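Harmattan Haze to Thicken Over Northern and Middle Belts Through Wednesday

Visibility expected to drop below operating limits at some inland airfields; coast to see weaker effects

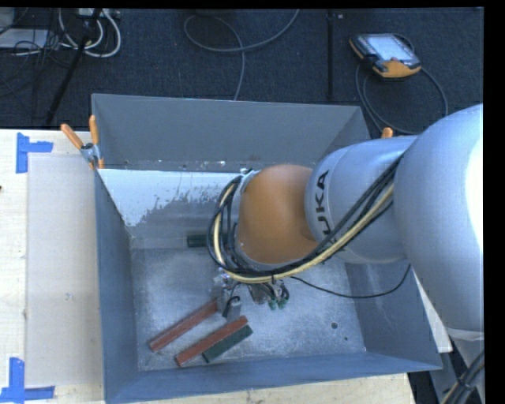 By Esi Nyarko
Weather and Environment Reporter

A fresh surge of dry northeasterly wind is forecast to carry dust from the Sahara across the northern half of Ghana starting tonight, with haze spreading into the middle belt by midday tomorrow and persisting through Wednesday. Forecasters at Preltia, a private weather service, said the surge is stronger than the one that passed through at the start of January and will move south faster.

The driver is a ridge of high pressure building over Algeria and Libya. As the ridge strengthens, the pressure difference between it and the lower pressure along the Guinea coast increases, and surface winds over the dust source areas respond. Overnight satellite imagery showed a wide plume lifting in the Bodele area of Chad and moving west-southwest. A second, smaller plume over eastern Niger had joined the main one by dawn.

"The timing is well constrained by the models, and the concentration is less so," said Kwabena Akolgo, senior forecaster at Preltia. "We have good agreement on when the leading edge crosses the northern border. How much of the dust stays near the ground depends on the height of the inversion, and the model runs still differ on that."

Under the current forecast, horizontal visibility in the far north falls below 3 kilometers before sunrise tomorrow and may reach 2 kilometers in exposed areas during the morning. Conditions improve slightly in the afternoon as daytime heating mixes the lower atmosphere and spreads the dust through a deeper layer. Visibility then drops again after dark. The same cycle is expected each day until the ridge weakens.

In the middle belt, visibility should hold above 4 kilometers for most of the period, with shorter spells of thicker haze in the early morning. South of the forest zone, moist air from the Gulf of Guinea limits how far the dust can travel at ground level. Coastal districts will see a milky sky and a weak sun, but surface visibility there is not expected to cause difficulty.

Humidity will fall sharply behind the leading edge. Preltia expects afternoon relative humidity below 15 percent across the north, compared with values near 40 percent over the past several days. Overnight temperatures will drop as a result of the drier air, with lows of 16 degrees Celsius possible in the uplands. Afternoon highs change little, although the haze will hold them a degree or so below the values that would be expected under clear skies.

Mawuli Abubakari, an aviation meteorologist who prepares route forecasts for regional carriers, said morning departures from inland airfields carry the greatest risk of delay. Airfields without an instrument landing system need higher visibility for an approach, and crews may have to hold or divert if the early improvement comes late. He advised passengers on flights scheduled before 10 a.m. to check with their airline before leaving home.

"The top of the dust layer is forecast at 4,000 feet tonight and rises during the next day," Abubakari said. "Above that the air is clear. The problem is confined to takeoff and landing."

Road users face a similar pattern. Dust haze scatters light from high beams back toward the driver, so low beams are recommended, along with longer following distances. Drivers on the northern trunk roads should expect the poorest conditions between 5 a.m. and 9 a.m.

The dry air also raises the fire danger. Dead grass and crop residue lose moisture within hours of the humidity drop, and steady winds of 25 kilometers per hour with higher gusts will help any fire spread. Kwesi Appiah, who compiles the weekly fire weather outlook at Preltia, has raised the rating for the savanna zone by one category through the end of the period. He said burning of farm residue should be put off until the wind eases.

Fine particle levels are expected to rise well above normal in the north and moderately above normal in the middle belt. People with asthma or other lung conditions should limit time outdoors in the morning, when concentrations near the ground are highest. Keeping windows closed on the northeast side of a building reduces the amount of dust that enters. Cloth face coverings stop coarse grains but have limited effect on the finest particles, for which a close-fitting filter mask is needed.

Farmers drying grain will benefit from the low humidity, according to Philomena Laryea, an agricultural weather adviser. She said vegetable growers using shallow wells should plan for higher water use, with evaporation rates rising for as long as the wind continues. Young seedlings may need shade or a windbreak on the exposed side.

Model guidance shows the ridge starting to weaken late Wednesday as a trough moves east across the Mediterranean. Winds over the source areas should slacken at that point, and no new dust is expected to be lifted for a time. Dust already in the air will take longer to clear. Settling is slow for the smaller grains, and light haze could remain over the north for a further 2 days after the wind drops.

Rain is not expected anywhere north of the forest zone during the next 7 days. An isolated shower is possible along the southwest coast, where moisture is deeper.

Preltia will update its visibility forecast at 6 p.m. today and again at 5 a.m. tomorrow.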